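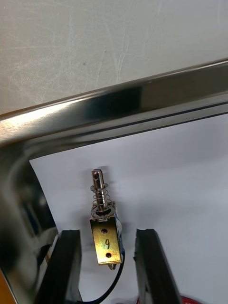
What did Aunt Vasiliki leave in the will?

A parrot, a debt of 2,420 dollars to a piano mover, and the right to sit on her porch in Randport every May until one of us died.

The lawyer, Omprakash Sachdeva, read this out in the voice of a man ordering soup. My cousin Geeta Bhatt asked who got the piano. There was no piano. There had been a mover, apparently, and he had moved something.

"And the parrot?" I said.

"The parrot goes to Naveen Pal."

I am Naveen Pal. I had met the parrot twice. Its name was Hedine and it was 49 years old, which made it my senior by a comfortable margin, and it carried itself accordingly. It looked me over on the drive home and said, in my aunt's voice, "Well, he tried."

For 25 miles I asked it who had tried, and what. It ate a cracker.

By the end of the first week it had said this to the mailman, to my landlord, and to Marama Brunton, whom I had been working up the nerve to invite to dinner since the previous fall. She had come over to return a casserole dish. I was holding a bunch of carnations I'd bought at the gas station, still with the sticker on.

"Well, he tried," said Hedine.

Marama laughed so hard she had to put the dish down. Then she stayed for dinner, and most of it was burned, and the parrot had remarks about that too.

We went to the porch in May. Geeta had gotten there first and taken the good chair. The piano mover came by at six to ask about his money, a very old man in a very clean shirt, and when he saw the bird he took off his hat.

"Vasiliki Lambrakis," he said to it, softly.

"You're late," said Hedine.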